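Household Manipulation Group reports results on learning tap operation from simulated kitchens

26 November 2018

The Household Manipulation Group at the Vernent Institute has completed the first stage of its work on teaching robot arms to operate kitchen fixtures. The results were presented to partners at the autumn meeting and will be set out in full in a technical report, which members may request from the Institute office.

The study, led by Dr Razia Rizvi with Gijs Baert and Noman Shaikh, addressed a narrow question. A robot arm with a camera mounted at the wrist sees a fixture from angles that a person standing at the sink would seldom have. As the wrist turns, so does the view, and a tap may appear on its side or upside down. Earlier control methods used by the group relied on a fixed camera placed beside the worktop and lost track of the tap when the arm moved in front of it. The new work asked whether a controller could be trained on the wrist view alone, provided it had met enough variety during training.

Training was carried out entirely in simulation. Using the Pillden kitchen generator, the group recorded 1,031 demonstrations in which an operator guided the simulated arm towards a tap handle and moved it. The demonstrations were divided among four kitchen layouts, with changes made between recordings to the height of the worktop, the colour of the walls and the shape of the tap. A further four layouts were held back and used only for testing.

The controller, known within the group as Hayat, receives the wrist picture together with the position of the arm's joints. It is not told where the tap is, nor which way up the picture should be. During training, each demonstration was repeated with the wrist turned by a different amount at the start, so that the controller could not depend on the sink lying in any one part of the view. Mr Baert, who designed this part of the procedure, reports that it had a greater effect on the results than any change made to the network itself. 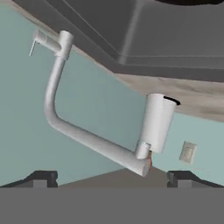
Each held-back layout was tested over 20 attempts. The controller trained with turned wrist positions moved the handle to the required position in the majority of attempts in every layout. The version trained without them did so in only one layout, where the starting position of the arm happened to be close to that used in the demonstrations. Most of the remaining failures were of one kind: the fingers closed beside the lever and the arm then continued as though it had been grasped. The group attributes this to the absence of any sense of touch in the present set-up.

Dr Rizvi cautions that no claim is made at this stage about real kitchens. Simulated surfaces are plain and evenly lit, water is not modelled, and the handles move with less resistance than those found on household taps. A test bench with working plumbing is being built with the assistance of Skukex, and trials on it are expected to begin in April. Birdie Kincaid will oversee the bench and its safety arrangements.

The recorded demonstrations will be made available to partner laboratories once checking is complete. Requests should be addressed to Cauã Dantas at the Institute office, stating the intended use and the name of the supervising researcher.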